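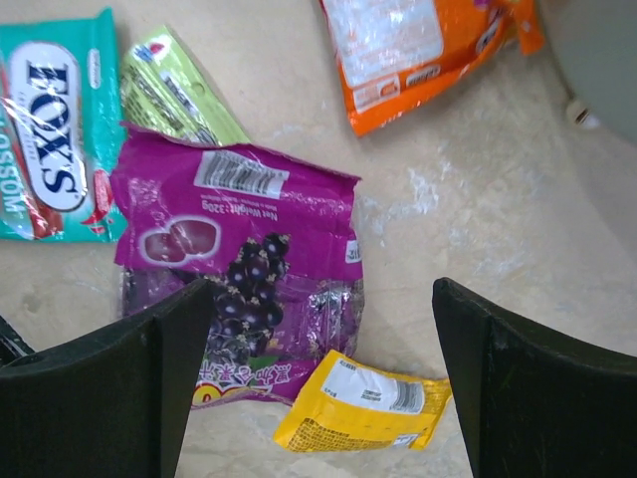 Most of what follows I learned by ruining books. A few I learned by ruining other people's books, and for those I've apologised in writing.

## Shelving

Stand them up straight and pack them so a hand can slide one out without a fight. Too tight and you'll tear the top of the spine hooking it out with a finger. Too slack and everything leans, and after a winter of leaning a hardcover has the posture of a teenager. To take a book off a full shelf, push its neighbours in a little on both sides and grip it around the middle.

Big heavy books go flat. Atlases, art books, the wedding present about lighthouses. Stack three or four at most, largest on the bottom.

Leave a thumb's width between the books and the wall, especially an outside wall. Our back bedroom in Hollach shares its wall with the weather and I lost most of a row of green paperbacks to mould before I moved the bookcase forward. The mould was also green, so it had a good head start.

Sun is the other one. A spine facing a north window (south, for my Canadian cousins) will fade to the colour of weak tea. You can swap shelves around every few months so they all fade evenly, or you can hang a curtain. I hung a curtain, then started opening it every morning to look at the garden.

## Dusting

Hold the book firmly shut and brush away from the spine, along the top edge. A soft, wide paintbrush is the best tool going, and it has to be one that has never met paint, whatever the person in your shed tells you about how well he washes them. Take the books outside if the day is dry. Wipe the empty shelf with a barely damp cloth and let it dry fully before anything goes back.

Feather dusters move dust from the books to you.

## Wet books

Speed matters more than technique.

- **Damp at the edges:** stand the book on its end, fan the pages open and put it in front of a fan. The fan should point past the book. Aimed straight at it, you get a crinkled book and pages all over the laundry.
- **Wet through, plain paper:** slip paper towel between the pages every 5 leaves or so, close it gently, and change the towel when it's soaked. This will take the whole evening and most of a roll. Use plain white towel. I once dried a cookbook with the kind that has blue teapots on it, and the chapter on soups now has blue teapots too.
- **Wet through, glossy paper:** shiny pages glue themselves together as they dry, and no amount of regret gets them apart. Wrap the book in freezer paper, put it in the freezer straight away and sort it out when you have a free day.
- **Fell in the bath:** see above, according to paper. Don't squeeze it.

Once a book is almost dry, close it and leave it under something heavy overnight. It will never be flat again, but it will be flatter.

No ovens, no microwaves. Staples and microwaves in particular have a history.

## Smells

A musty book can often be brought round. Find a big lidded tub and a small open dish of bicarb soda. Stand the book in the tub with its pages slightly open, put the dish beside it, close the lid and forget about it for a couple of weeks. Don't sprinkle the bicarb on the pages. I was still finding it in chapter nine the following December.

Cat litter works as well, the plain clay sort, unused. I'd have thought the last word went without saying.

Cigarette smoke takes longer. Some books keep it forever, and I own a detective novel where it rather helps.
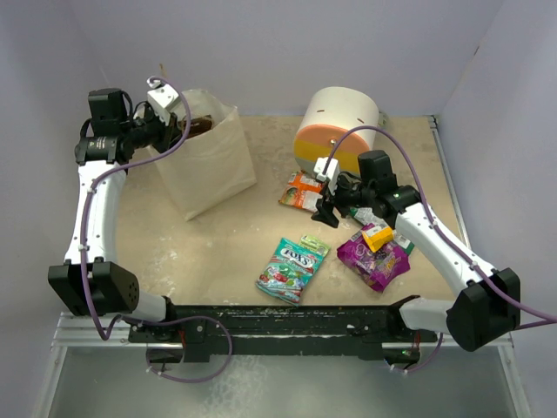 If the smell comes back within days of leaving the tub, check for live mould along the inside of the spine. Fuzzy and grey means it's growing. Get that one away from the others, dry it out, and brush it off outdoors with a mask on. If it isn't precious, let it go.

## Small repairs

Sticky tape is not for books. It goes yellow, then it goes brittle, then it falls off and leaves a stripe that stays for good. For a torn page you want thin Japanese tissue and a dab of wheat paste, both cheap, and a bit of patience, which I've had to borrow.

Tear a strip of tissue a little wider than the rip. Torn edges blend in and cut ones show. Paste the strip, lay it over the tear, put baking paper on both sides of the page and shut the book under a weight until morning.

For a loose hinge (cover flapping, pages still in one block) roll a knitting needle in white PVA, the acid-free kind, and slide it down the gap between the spine and the text. Turn it as you go. Use less glue than you think, then wipe half of that off. Close the book, run your thumb down the groove, weight it overnight. Léonie Renaud taught me this at her kitchen table in Uvbridge, and she has fixed hinges on three generations of hymn books using the same needle. She no longer knits, as she can't find the other one.

Price stickers: warm them with a hairdryer on low, then lift a corner with a fingernail. Go slowly. Leftover gum comes off a glossy cover with a drop of eucalyptus oil on a cotton bud, but try it on the back first. On a cloth cover leave the sticker alone and tell people it's provenance.

Dog-ears: unfold, damp your fingertip very slightly, smooth the crease and press. Then look around the household for whoever did it.

## Moving house with books

Small boxes. I cannot say it loudly enough. A carton that's lovely for doonas becomes, when filled with books, part of the floor. Wine cartons are about right, and collecting them gives you something to do in the lead-up.

Put the heavy ones at the bottom, spines against the side of the box, never with the page edges facing down. Stuff the gaps with tea towels. Tape the bottom twice. Write the shelf on the box as well as the room, unless you enjoy standing in a new hallway holding a dictionary and wondering.

And cull before you pack. I packed first, and carried two complete sets of encyclopedias up a flight of stairs, both missing the same volume.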